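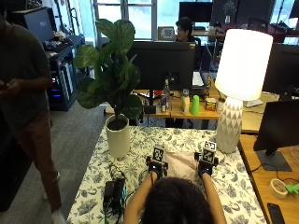 꽃과 잎 무늬 식탁보 위에 놓인 연분홍색 쿠션

쿠션·홈패브릭 봉제 담당자 모집 (Zemden 작업실)

홈패브릭 브랜드 Zemden에서 봉제 담당자를 모집합니다. 쿠션 커버, 식탁보, 커튼을 소량으로 제작하고 있으며, 주문의 절반 이상은 치수를 따로 받아 만드는 맞춤 제작입니다. 이번 채용은 봄 주문을 앞두고 쿠션 라인을 맡을 분을 찾는 것입니다.

모집 부문
봉제 담당 (정규직, 수습 기간 있음)
마감·검품 담당 (시간제)

봉제 담당이 하는 일
- 재단된 원단의 봉제, 지퍼 달기, 파이핑 처리
- 맞춤 식탁보의 가장자리 말아박기와 모서리 처리
- 샘플 제작 및 패턴 수정 의견 전달
- 공업용 재봉틀과 오버록의 일상 점검(실 교체, 바늘 교체, 기름칠)

마감·검품 담당이 하는 일
- 실밥 정리, 다림질, 속통 넣기
- 치수 확인과 무늬 맞춤 상태 확인
- 포장 및 출고 목록 작성

지원 자격
봉제 담당은 공업용 재봉틀을 혼자 다룰 수 있어야 합니다. 의류 봉제 경력도 인정합니다. 학력과 나이는 보지 않습니다. 무늬가 있는 원단을 자주 다루므로 무늬 맞춤 경험이 있으면 우대합니다.
마감·검품 담당은 경력이 없어도 됩니다. 서서 하는 작업이 많고, 원단 롤을 옮기는 일이 가끔 있습니다.

근무 조건
봉제 담당은 하루 7시간, 주 5일 근무입니다. 점심시간은 근무 시간에 포함되지 않습니다. 시간제는 주 24시간이며 오전반과 오후반 중에서 고를 수 있습니다. 급여는 경력에 따라 정하고 면접 때 금액을 말씀드립니다. 4대 보험에 가입하며, 퇴직금은 법정 기준에 따릅니다. 연장 근무가 생기면 수당을 지급합니다. 주말 근무는 없습니다.

근무 장소
Makris 빌딩 2층 작업실입니다. 건물에 승강기가 있고 주차는 지원하지 않습니다. 작업실 안쪽에 냉장고와 전자레인지가 있어 도시락을 드시는 분이 많습니다. 원단 창고는 같은 건물 지하에 있습니다.

지원 방법
이력서 한 부와 직접 만든 물건의 사진을 작업실 담당자 브리트마리 린드크비스트(Britt-Marie Lindqvist) 앞으로 보내 주세요. 채용 페이지의 지원 단추를 누르면 파일을 올릴 수 있습니다. 사진은 완성품 전체와 솔기 부분이 잘 보이는 것으로 부탁드립니다. 자기소개서는 받지 않습니다. 대신 지금까지 다뤄 본 재봉틀 종류와 원단을 이력서에 적어 주세요. 파일 이름에는 지원 부문과 이름을 함께 써 주시면 됩니다.

전형 절차
서류 검토 후 개별 연락을 드리고, 면접과 실기를 같은 날 진행합니다. 봉제 담당 실기는 지퍼가 달린 쿠션 커버 하나를 만드는 것이며, 원단과 부자재는 저희가 준비합니다. 손에 익은 가위나 쪽가위가 있으면 가져오셔도 됩니다. 마감·검품 담당은 실기 없이 작업실을 둘러보고 면접만 봅니다. 실기에 참여하신 분께는 결과와 상관없이 참가비를 드립니다. 결과는 합격 여부에 관계없이 모두 알려 드립니다.

실기 평가는 봉제 팀장 벤트 블뢴달(Bent Blöndal)이 맡습니다. 속도보다 땀 길이가 고른지, 모서리가 제대로 나왔는지를 봅니다.

기타
접수는 채용이 끝날 때까지 계속 받습니다. 제출하신 서류는 채용 종료 후 폐기합니다. 두 부문에 동시에 지원할 수 있으나 희망 순서를 적어 주세요. 재택 봉제와 외주 작업은 이번 모집에 포함되지 않습니다.

게시일 2026-01-13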